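일상 > 육아일기

2018년 1월

월요일. 아침부터 정신없음. 세탁기 돌려놓고 깜빡해서 한 번 더 돌렸다. 점심은 어제 남은 카레. 애는 밥은 두 숟갈 먹고 바로 주방놀이로 직행.

요즘 이것만 한다. 하얀 놀이판에 케첩 눕혀놓고 "아야 해서 자는 거야" 이런다. 귀여워서 혼났네. 근데 치우는 건 맨날 내 몫... 조각은 왜 이렇게 자잘한지. 지난주엔 소파 밑에서 당근이 나왔고 오늘은 내 슬리퍼 안에서 완두콩. 밟았다. 진짜 아픔.

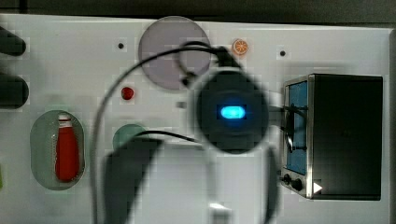 Masaru Tsuji

오렌지 조각은 또 제자리에 안 넣고 판 위에 그냥 있음. 빨간 동그란 거, 나는 토마토라고 하고 애는 딸기라고 하고. 결론 안남. 오븐토스터가 제일 인기라 저녁 내내 빵 굽는다고 띵 띵 입으로 소리 낸다. 나 빵 53개는 먹은 듯. 배부르다고 했더니 케첩 더 뿌려준단다.

자기 전에 천으로 한번 닦아야지 했는데 못 닦음. 내일. 케첩은 판에 두고 나머지 작은 것만 지퍼백에 넣기로. 수납통을 하나 사야 하나. Uchida에서 본 거 괜찮았는데 뚜껑이 따로라 좀 고민됨.

아 맞다 어린이집 준비물. 물통이랑 여벌 양말 두 켤레. 이름표도 다시 붙여야 되는데 스티커를 어디 뒀는지 모르겟다. 서랍 뒤지다가 건전지만 잔뜩 찾음. 내일 아침에 다시 찾아보고 없으면 그냥 매직으로 쓴다. 졸려서 여기까지.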